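Teaching the planner where the furniture is (Runevitz notes, part 2)

Updated August 2025

Last time we got the arm moving in sim and everybody who followed along wrote in to say it happily drove its elbow through the nearest solid thing. Yes! It will do that. Runevitz has no idea there's anything in the room until you tell it, and this part is all about telling it.

You'll need the sim project from part 1, a working Prorkinska install (that's the planning library, I'm on the build Matvii Onyshchenko packaged up for us) and a cup of something. If you skipped part 1, go back and do the joint limits at least, or none of the numbers below will make sense.

Step 1: Get the planning scene talking to the sim

Open your launch config and find the scene_source line. Out of the box it says "none". Change it to "sim" and set scene_rate to 2. That's two updates a second, plenty for furniture. I had mine cranked way up at first, thinking faster was better, and the planner spent its whole life rebuilding the collision tree and never got around to planning anything.

Start the sim, then start the planner, in that order. If you do it backwards you get a "no world frame" warning that looks harmless and isn't. When it's working the planner console prints a list of the bodies it found. My room gave me 19, most of them well out of reach of the arm.

Step 2: Throw most of it away

You don't want all of those in the collision set. Walls, shelves, anything the arm couldn't touch on its best day, put them in the ignore list. The easy way is the reach filter: set reach_filter to true and max_reach to your arm's reach in millimetres plus a bit of slack. I use 952. Anything whose nearest face is farther than that from the base gets dropped.

One gotcha, and it cost me an entire evening. The filter measures from the base frame, so if you've nudged the base in the sim but left the old transform in the planner config, you'll be filtering around an empty spot in the room. Check the two match before you blame anything else.

Step 3: Swap meshes for boxes

The pretty meshes are for looking at. For collision checking you want boxes wherever you can get away with them. In the ndlovu folder (Ndlovu is our shared assets repo, grab it if you haven't) there's a script called boxify that takes a body name and spits out a bounding box in its place. Run it on all the big stuff.

Don't run it on the gripper. I know it's tempting, but a boxed gripper is so chunky that it can't get its fingers down around anything without the planner crying collision. Leave the fingers as convex hulls and box the links if you must.

Step 4: Add padding

Set padding to 15 mm to start with. Too little and your paths shave past corners, too much and the planner decides perfectly good gaps are closed. You can pad per body, so I give tall things a bit extra and leave the tabletop at zero. If you pad the tabletop, every low grasp fails, and the error message says "goal state invalid", which is no help at all.

Step 5: Plan something awkward

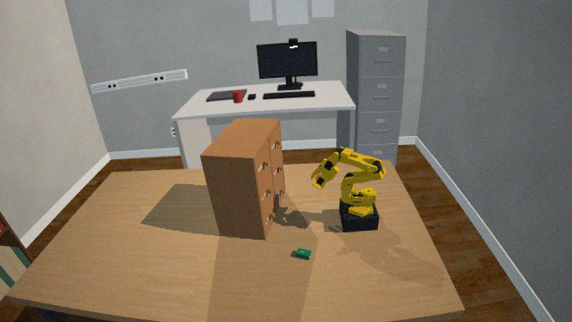
Pick a goal that makes the planner work for it, then look at where the arm sits relative to the nearest big obstacle before you hit go. My test is a pick on the green block, which sits out in front of the arm and the brown cabinet, and I like having a cabinet that tall on the table because any lazy sideways swing of the wrist heads straight for it. Pop the planner overlay on and check that the cabinet's box is turned the same way as the cabinet itself. If your box is square to the table and the cabinet isn't, boxify has used the axis-aligned setting, so rerun it with --oriented.

Set the planning budget to 600 milliseconds and send the goal ten times in a row from the same start pose. You're after paths that look like cousins of each other. If one of them goes sailing up over the top while the rest stay low, your optimiser weights are off, and I'd bump path_length up a notch before touching anything else.

If it fails every time, turn padding down to zero and try again. Works now? It was padding. Still failing? Remove bodies one by one until it plans, and the last one you took out is your culprit. Tedious, but it's how I found a leftover invisible test cube parked right at the origin, a souvenir from the Flollholm demo.

Save your scene once you're happy (scene save, then a name you'll recognize in October). Part 3 will be grasp poses and attaching the block to the gripper so the planner stops treating it as an obstacle.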